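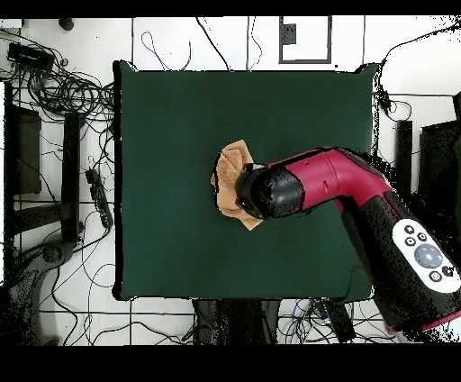 16/02/2026 -- cloth task, Tillman group

Started with the arm on the right and the tan cloth near the middle of the green mat, same as in January. Rasmus Rozīte had changed the approach height on his copy of the program and I wanted to see it run before we merged anything.

The plan for the Grendard round is one fold, cloth starting from a crumpled heap. We had been practising from flat, which is much easier, and the rules sheet only says "unfolded", so we read it wrong. Rasmus asked the organisers and they confirmed the heap. The old numbers are no use to us now. I have left them in the sheet under the Prusden tab in case anyone wants the flat case later.

Changes made:

Approach height down by 2 mm. Before this the gripper closed on the top crease only and the cloth slid out on the lift.

Speed limit set to 300 for the last part of the move. The units are whatever the controller uses, I have not converted them.

Pause added after contact, before closing. Rasmus thinks it can come out again once the height is settled. I would keep it.

Saved as program 109. Please do not overwrite 108, it is the only one with the old home position.

The mat moves. When the arm presses down and then drags, the mat goes with it on the tiles, and after a few goes the taught points are off. Two corners also lift. Tape for now, but tape was a nuisance to get off the floor last time -- ask Flosten whether they do a rubber-backed one in the same green, as the colour threshold is set for it.

Cables on the left need sorting before the younger group comes in. Power strip to go further from the mat.

Still to do: teach the second grasp point, try a stiffer cloth, write up the height change for the shared folder. Rasmus has the key to the cupboard until the next session.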